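February, late afternoon, storeroom end of the workshop

Finally got to the white cubby unit! It has been standing there since the Lindholm stuff moved out and I've been itching to decide what goes where before people start dumping things in it (you know who you are). Gave the boards a wipe with the mild soap mix - 2 capfuls in the small bucket - and went over the tile along the base too, where the grit collects.

I looked at the dividers while I was at it. There are a few little screw holes in them, dark against the white, and I'd like to cap them at some point. Starkwood sells white stick-on caps in sheets of 50, which is way more than we need, but the leftovers can live in the hardware drawer. 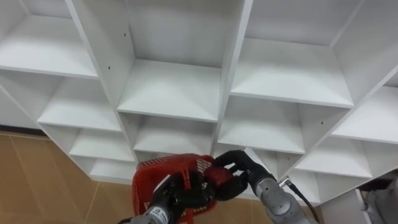

Sekis wants the low cubbies kept for heavy things and says anything light down there will just get kicked. Fair point! My plan had the paper down low and the Jurum sample boxes higher up, and I'm swapping them. The boxes are 13 inches deep, so I need to check they don't stick out past the front edge - forgot the tape measure, of course, it's on the bench by the saw.

Other notes to self:

- the narrow column is for small stuff only, no stacking
- wide cubbies: sample boxes, then the bag of 200 zip ties if there's room
- labels go on the front edge of the shelf, NOT on the dividers (the old ones left glue everywhere)
- play produce and other odds and ends for the display table get a middle shelf, at a height where you can grab them without bending

I did wonder about putting a bin in for the display pieces - they're rounded and I don't trust them near an edge - but a bin hides everything and then we end up buying doubles. Going without for now. If things start rolling I'll cut a strip of felt.

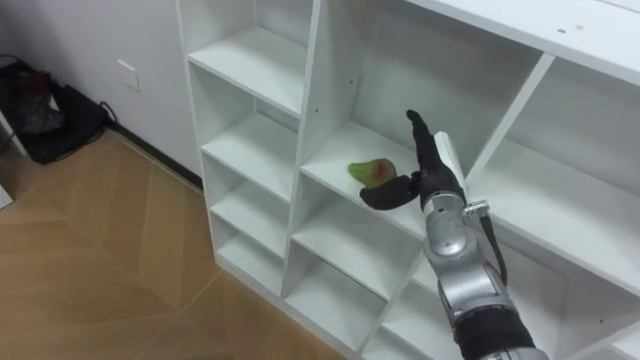 *Middle column, upper shelf: small green piece, left side.*

Still to do: tape measure, caps, labels. Also ask about the felt, I think we had a roll of gray somewhere.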